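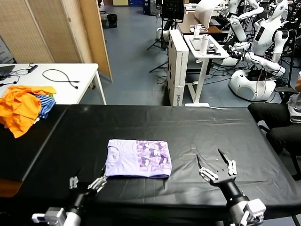 Dromedport Flat-Pack Travel Folder, Size 2

Posted 7/7/22

I've been selling the Dromedport folder in my little shop for a while now, and it's still the thing I pull off the shelf when somebody tells me they're sick of ironing in hotel rooms. I use one myself! It's a plain fabric envelope with a stiff board inside. You stack your folded shirts on the board, close the four flaps over the top and press the whole thing down until the straps catch.

What fits

T-shirts, mostly, and thin sweaters if you don't get greedy. I can get 11 T-shirts in mine when they're all folded to the width of the board, though a bulky hoodie will eat up half of that space (ask me about my trip to the coast in January). Printed shirts go in with the print facing up and flat, so the fold lines land beside the design where possible.

What's in the package

One folder
One folding board, with a fold guide printed on the back
2 straps, sewn on
A mesh pocket for socks and small stuff

How it compares

I also carry the Munovex roll bag, and I like it fine for gym clothes -- it's lighter and it squashes into corners. But rolled shirts come out with those wavy creases across the front, and the Dromedport doesn't do that to mine. The Jinditen cube is the cheapest of the bunch. The zipper on it sticks, I'll be upfront, and I've stopped ordering the large one.

Care

Take the board out first. Please take the board out first! The fabric goes in a cold wash and hangs to dry, and the board just needs a wipe with a damp cloth. I've packed mine over 100 times and the corners are scuffed but the straps still hold.

Colors and shipping

Gray and navy are on the shelf. The green is on back order from Najafi, my supplier, and I'll update this page when the box shows up. Orders go out in a padded mailer, and if you want two folders in different colors just put it in the notes at checkout -- the drop-down menu only lets you pick one color per order and I haven't figured out how to fix it.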